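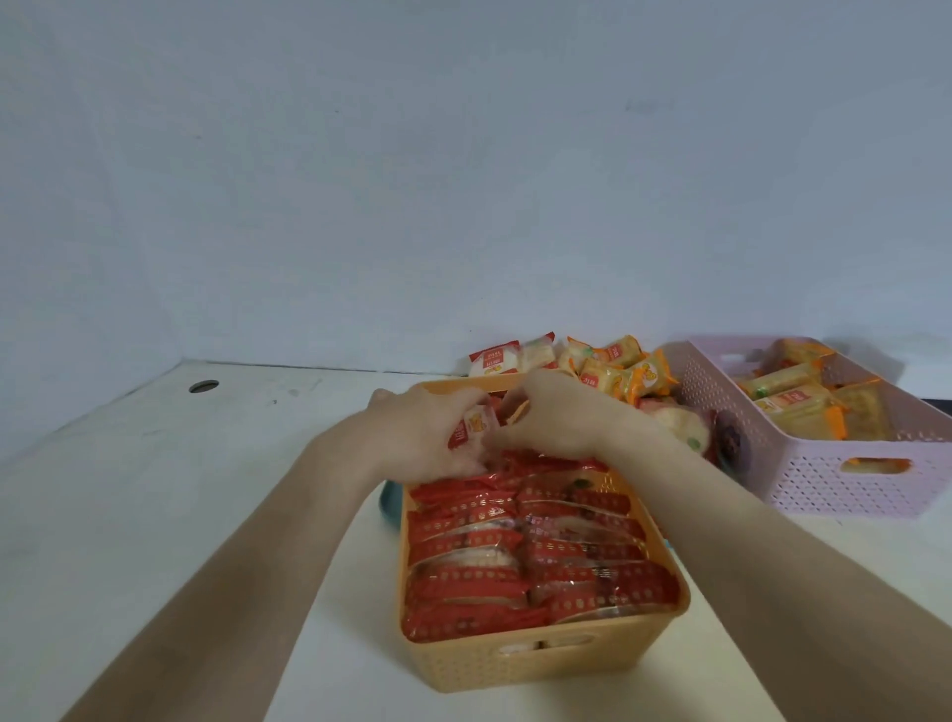
粉色篮子，散着的零食。

零食归篮记

《Nerau》生活版 2022年9月13日

我妈打电话来，十次有八次要问我一句：吃的还有吗？我说有。她说有什么？我就答不上来了。

家里的零食，我知道有，也知道在哪儿（厨房那个高柜子里，最上面那格，要踮脚），可你让我说出有什么，我只能报出最外面那一层。里头是什么，得等搬家那天才见分晓。上回搬家我就从柜子深处掏出一袋话梅，硬得能敲核桃，袋子上的字都磨花了，我跟Martti Vainio两个人站在纸箱堆里研究半天，最后谁也没敢吃。

所以今年夏天快过完的时候，我下了决心，要把家里的零食统统倒出来，重新分一遍，装篮子。听着是个小工程吧？我也这么以为，泡了一壶茶，心想茶凉之前肯定弄完。结果那壶茶我续了两回水，天都黑了。

先说零食怎么会多到要整理。我们住在Jullanon，镇子不大，想吃口家里的味道全靠两条路，一条是亲戚寄，一条是去Nurmi扫货。Nurmi是镇口那家食品铺子，门脸很窄，里头倒很深，越往里走越像我小时候家楼下的副食店，花生、米饼、山楂片、小鱼干，都有。老板进货没有规律，今天有的东西下个月可能就没了，于是养出了我一个坏毛病，看见就买，买了再说。亲戚寄的那一路更不好控制。我大姨寄东西的原则是箱子不能有空隙，衣服和衣服之间要塞瓜子，瓜子和瓜子之间要塞糖，最后再把一小把糖从胶带缝里硬按进去。每次拆她的箱子都像拆弹，刀一划下去，糖就往外蹦。

两路汇到一起，柜子就满了。满了以后的零食是什么待遇呢？拆过的大袋子用夹子夹着，夹子不够用橡皮筋，橡皮筋断了就把袋口卷几卷往缝里一塞，全凭旁边的东西挤着它不散开。你想拿一片山楂，就得先抽走一包虾条，虾条一抽，上面的海苔就滑下来打在你脸上。我被海苔打过好多次，不疼，就是很没面子。

倒出来再说

整理的书我看过几本，开头都讲要先把东西全拿出来。以前我总觉得这一步可以省，里面哪些该留哪些该扔，打开柜门看一眼不就有数了吗。这次我老老实实照做，才发现这一步是最过瘾的！一袋一袋往外掏，外包装该拆的拆，大袋里的小包哗啦啦倒出来，那个声音，跟小时候过年倒果盘一模一样。

不过倒之前最好想清楚倒在哪儿。我第一次是在地毯上倒的，那是好几年前的事，后来整个冬天都在地毯里踩到芝麻。现在我只认桌面，而且要空桌面，颜色浅一点更好，碎渣掉在上面看得清楚，拿抹布一抹就走。桌子要是靠着墙，还能防着东西从对面滚下去。圆的糖最会滚，硬壳的那种，你眼看着它走，手就是追不上。

倒完以后要有个心理准备，就是会被吓到。我对着那一大堆坐了好一会儿，心里冒出来的第一个念头是，这么多，我一个人到底是什么时候买的。第二个念头是拆一包吃吃看。（后来事实证明，整理零食最大的难点就在第二个念头。）

Martti路过，往桌上看了看，问我是不是要开店。我说你别站着，坐下帮忙。他坐下了，坐下就开始吃。他吃得还很有道理，说要先确认这些东西没坏。我问他确认得怎么样，他说还需要再确认几个。

怎么分，是个哲学问题

分类这件事我走过很多弯路，写出来给大家解解闷。

最早我是按甜和咸分的。听上去天经地义，甜的一篮，咸的一篮，谁都看得懂。可是话梅算什么？山楂算什么？还有那种一面撒糖一面撒盐的米饼，咬第一口甜，第二口咸，我跟我妹在视频里为它吵了一架，她说米饼当然算咸的，谁家把米饼跟糖放一起，我说你舔一下表面那层霜再说话。最后那批米饼哪个篮子都没进，在桌角上搁了一个礼拜，被来串门的小孩吃掉了。

后来我按谁吃来分。我的一篮，Martti的一篮，待客的一篮。这一版的寿命更短，因为我的那篮总是先空，空了我就去待客那篮里借，借着借着，客人来了没得吃，只好拿Martti的那篮出来，他嘴上不说，眼睛一直看着人家的手。

再后来有一阵子迷上按保质期分，快到期的搁外面，离得远的搁里面。道理是对的，超市都这么干。可是我天天打开柜子看见的全是快到期的，每吃一口都有点赶任务的意思，好好的零食吃出了加班的味道。

现在的分法特别土，就按形状和脾气。扁的、硬的、怕压的放一处，米饼、薄脆、煎饼都归这里；圆的小的、压不坏的放一处，糖啊果冻啊；软包装会鼓气的另放一处。脾气相近的住在一起，谁也不欺负谁。甜咸我不管了，话梅和牛轧糖住上下铺，相处得挺好。

这么分还有个好处，拿的时候手感就能告诉你摸到哪一类了。晚上躺沙发上看电视，伸手进篮子，眼睛都不用离开屏幕。懒人的福音！

关于篮子

篮子我能说上一天。

很多人收零食爱用带盖的盒子，一排一排码在架子上，拍照是真好看。我用过，盖子买回来的第三天就不知道到哪儿去了。有盖子的时候呢，每拿一次零食要先开盖再关盖，开盖那一下还会“啪”地响一声，半夜偷吃跟敲锣似的，Martti在隔壁房间都能喊，给我也带一个。

所以我转投了篮子，塑料的，带镂空花眼的那种，两头有提手洞的最好。提手洞是我心目中最伟大的设计。手指往里一伸就拎走了，从柜子到茶几，从茶几到床头（别学我），一只手就够。镂空也有讲究，花眼太大了，小糖会从侧面探出头来，再大一点就掉出去；花眼小的呢，又密，渣子全卡在里面，洗的时候要拿旧牙刷刷。我最后挑的尺度是这样的：拿一颗最小的糖往眼儿上按，按不过去，就它了。

颜色我以前觉得无所谓，后来发现很有所谓。我有一段时间全买白的，整齐得不得了，整齐到每次都拉错篮子。想吃米饼，拉出来是茶包；想泡茶，拉出来是晾衣夹。现在我买篮子专挑颜色不一样的，粉的、橘的，越不像越好，家里人打电话问我东西在哪儿，我说粉的那个，对方就找着了，不用贴标签。标签我也贴过，字写得太丑，被我自己撕了。

有位朋友推荐我用Zallum的收纳盒，说能一格一格嵌起来，严丝合缝。我去看了样品，做工没得挑，确实严丝合缝，严到我的米饼竖着放高一截，横着放宽一截，怎么都差一点。店员建议我换一种尺寸的米饼。我觉得这位店员很有前途，可我还是空着手回来了。

除了篮子，我强烈推荐再备一个托盘，浅的，边沿有点高度就行。托盘在整理的时候是中转站，倒出来的东西先堆在上面，再一样一样往篮子里请。好处是万一弄到一半要吃饭了，端起托盘就能挪走，桌子马上空出来。不用托盘的话，你就得在零食堆里扒拉出一块地方放碗。我这么吃过面，吃到最后从面碗里捞出一颗奶糖，半融化的，汤都变甜了。

米饼的专场

我得单独讲讲米饼，整个工程里花我时间最多的就是它。

米饼看着最老实，白白的圆圆的，一个一个独立包装，能有什么难度？难就难在那个独立包装。大袋里倒出来的时候它们像一群刚放学的小孩，正着的反着的斜着的，挤成一团，包装的边又都带一点点硬，互相勾着。你从下面抽一个，上面的跟着翻身，翻身的时候又碰碎两个。碎掉的米饼我是看不得的，整个的叫米饼，碎了的就只能叫渣，味道明明没变，吃起来就是差一口气。

Martti对这个有不同意见，他说碎了的更入味。我说米饼入什么味，它又不泡汤。他就真的去拿了一碗汤。

我试过把米饼竖着一片一片插进篮子，像放唱片那样，第一排插好了非常得意，还叫人来看。插到后面前面就开始倒，倒了扶，扶了又倒，跟多米诺似的。平着摞也试过，摞得高一点就往一边歪，包装袋滑，里面还有空气，每一层都在悄悄打滑。试到最后，我认了：就这么一个一个轻轻放进去，爱躺哪儿躺哪儿，躺得横七竖八也没关系，不硬压就行。篮子别装太满，留一点余地让它们翻身。说出去有点丢人，研究了一下午，研究出来的方法是随便放。可是随便放和随便扔差别大了去了，放是有手劲在里头的。

手劲怎么讲呢，我外婆有一套。她以前拿米饼给我们吃，从来不捏袋子角，说捏角一甩，里面的饼就撞边，容易裂。她都是两只手，一手托着下半边，一手扶着上沿，稳稳当当递过来，像递一面小镜子。我们小时候不耐烦，抢过来就撕，撕得满桌子渣。现在我自己往篮子里放，不知不觉也用起了两只手。动作慢是慢一点，可是放进去是整的，拿出来还是整的，心里舒坦。

米饼的包装我也爱看。有的印得花里胡哨，有的就素素净净一层透明的，红白的边，当中一小片绿叶子，隔着袋子能把饼看得清清楚楚，圆不圆、裂没裂，一眼就知道。买东西的时候我偏心这种透明的，总觉得它没什么好瞒我的。

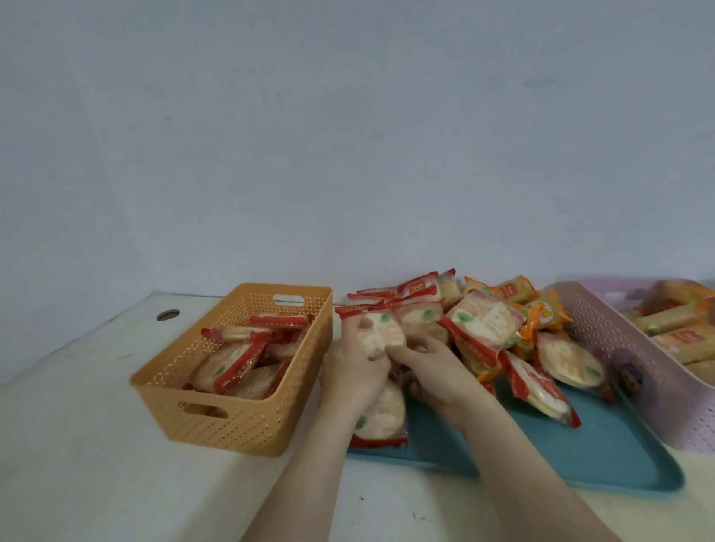 Lempi Keskinen听我讲完这一大套，第一句话是问我为什么不先数一数再装。她说她家的零食从来都是有定额的，米饼每人每天两片，装进小盅摆在茶杯旁边，吃完就没有了，谁也不许去翻篮子，这样根本用不着什么大整理，柜子里永远只有当月的东西。她还说，篮子最大的毛病就是大，人看见篮子里有空，就忍不住要去填，填满了又嫌篮子小，再去买一个。这话我听得脸上有点热，我家储物间里摞着的空篮子正好能印证她。

不过我跟她讲，每人每天两片这种日子我过不了。零食要是变成了配给，吃的时候就总惦记着还剩多少。我更愿意把它摆在那儿，想吃就吃，不想吃就让它待着。Lempi说那你就等着柜子再满一回吧。我说满了我再倒出来嘛！她叹了口气，从我篮子里拿了一片米饼走了，超没超她当天的定额我没敢问。

她有一条建议我倒是听进去了，就是进门就拆。买回来的大袋子，别想着以后再说，鞋一换就拆开，小包倒进篮子，大袋子当场折好扔掉。以前我的柜子为什么满得那么快？一大半是空气。一个大袋吃到剩最后一包，外面还支棱着整个袋子，占的地方跟没开封时一样大，你还以为存货充足，伸手进去掏半天，掏出来一包干燥剂。

那些舍不得扔的

整理到中间总会碰到几样东西让人下不了手。

我翻出来一个小铁盒，里面是十二月里朋友寄来的姜糖，当时觉得太好看了要留着，留着留着糖就粘成了一整块，能从盒子里拔出来，保持着盒子的形状。扔还是不扔？我纠结了挺久，最后糖扔了，盒子洗干净装了回形针。每次拿回形针都有一股姜味。

还有一包味道很奇怪的海苔，芥末口味，我和Martti都不爱吃。买它是有一回在Nurmi结账，老板极力推荐，我脸皮薄，就拿了。后来每次整理它都在，每次我都说给爱吃的人留着，可是我认识的人里没有爱吃这个的。这回我终于想通了，把它放进待客用的小碟子里，摆在最顺手的位置。来修水管的师傅吃了大半包，还问我在哪儿买的。你看，东西总有它的人。

过期的倒没有我怕的那么多。我给自己定了规矩，过期的不闻不尝，直接走，一闻一尝就要心软。散装的没有日期，这个最伤脑筋，花生米我是靠掰，掰开听声音，声音脆的留下，闷的就算了。这个方法是跟大姨学的，她在电话里让我把听筒凑到花生旁边掰给她听，听了几颗说行，能吃。我到现在也不知道她是不是真听见了。

还有一类叫“应急的”。大家家里应该都有吧，藏在别处的，抽屉里、外套口袋里、书架后面。我整理的时候把这些也招了回来，归队的场面很感人。我从冬天的大衣里摸出来一颗太妃糖，从工具箱里摸出来一小袋葵花籽（这个我真想不起来）。Martti看着我一样一样往外拿，过了一会儿，自己默默走到书房，拿回来一整条巧克力，放在桌上，什么也没说。我也什么都没问。夫妻嘛。

装好以后的日子

全部装完，篮子一字排开放回柜子，我把最上面那格让给了不常用的锅，零食搬到了齐腰高的地方。我以前的思路是放得高就吃得少，高了这么多年，一口没少吃，脚尖倒是练出来了。搬下来以后吃的量没什么变化，浪费的少了，看得见嘛，看得见就想得起来，想得起来就不会又去买一样的。

有意思的是家里人的反应。客人来了，以前是我去厨房翻半天，翻出来一袋拆过的，抱歉地抖一抖。现在拎一个篮子出来往桌上一放，大家自己挑，场面立刻就热闹了。人对着一篮子小包装的东西，好像都会变回小孩，要翻，要比，要把自己爱吃的那种挑出来堆在面前。有个平时很严肃的邻居，在我家篮子里翻了很久，挑出一颗小时候吃过的那种硬糖，举起来给大家看，高兴得不得了。

我妈再打电话来问吃的还有吗，我就把篮子拎到手机前面，一样一样给她看。她看得很仔细，看完说，怎么没有核桃。第二个礼拜核桃就到了，跟核桃一起到的还有红枣、芝麻糊、一条围巾，围巾里裹着糖。

篮子又有点满了。我在考虑要不要再买一个，绿的。

补几条琐碎的，都是朋友们问过我的：

篮子底下垫不垫东西？我垫，垫一张厨房纸，脏了就换，比洗篮子省事。有人垫油纸，滑，不太推荐，篮子一拎，东西全溜到一头去了。

果冻和米饼能不能放一个篮子？能是能，果冻沉，得在下面。可是果冻在下面你就总忘了吃它，我家的果冻就是这么活到高寿的。

孩子多的人家怎么办？这个我没有发言权，我只有一个外甥，他来住的那几天，什么分类都白搭，篮子里最后剩下的全是他不爱吃的，也算另一种分类法吧。

拆开没吃完的小包怎么办？吃完它。

读者留言

冬瓜茶不加糖：看到海苔打脸那段笑出声，我家是紫菜，一大片的那种，打下来能蒙住眼睛。

小满的阳台：想问作者，镂空的篮子会不会招蚂蚁？我家一楼，夏天一粒糖掉地上第二天就有一支队伍。

老祁：楼上，独立包装没拆的问题不大，拆过的千万别往篮子里扔。我吃过亏，整篮倒掉，心疼了一个夏天。

半斤酥糖：我站Lempi，定额才是正道。上个月在超市看见60包装的大袋米饼，手都伸出去了，想想又缩回来。然后第二天又去买了。

鹿鹿：米饼按甜咸到底归哪边，能不能给个准话？我们宿舍也在吵。

阿棠：归嘴里。

旧雨：我外婆也是两只手递东西的，什么都是两只手，递一根葱也是。看完给她打了个电话。

相关文章

一壶茶的工夫：茶包抽屉改造
冰箱门上的瓶瓶罐罐，该请走谁
Jullanon小镇的窄门铺子
大姨的纸箱：寄给远方的人
旧铁盒还能装什么
洗塑料篮的几把旧牙刷

《Nerau》编辑部 ｜ 投稿与来信 ｜ 广告合作 ｜ 版权所有，未经许可请勿转载 ｜ 返回顶部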